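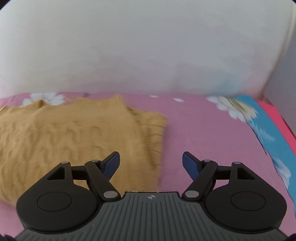 A folded mustard-yellow cable-knit sweater on a pink floral sheet.

The Case for Folding the Heavy Knit

The housing office at Stukville issued its revised storage guidance in June, and one line of it deserves a public objection. Residents are advised to hang all knitwear on the rails provided. For shirts and jackets the advice is sound. For a heavy cable knit it is poor, and the office should withdraw it.

A thick sweater carries a good deal of its own weight. Suspended from the shoulders for a whole summer, it lengthens in the body and takes on two small peaks where the hanger ends press through. Steaming will reduce the peaks. It seldom restores the length. Folded on a shelf, the same garment keeps its shape and asks for no equipment at all.

The office argues that shelves are scarce, and in the older Langat building this is true. Yet the guidance applies equally to the 178 rooms at Plilelberg, every one of which was fitted with a deep shelf above the rail. Residents there are being told to leave the better space unused.

There is also the matter of where folding is to be done. The bed remains the most suitable surface in a small room. It is wide and soft, and a sleeve can be laid straight on it without catching. A made bed with a plain flat sheet serves better than any desk — the desk is generally too narrow for a sweater with its arms extended.

The Sendia residents' bulletin will accept replies on this subject until 14th August. The office is invited to send one.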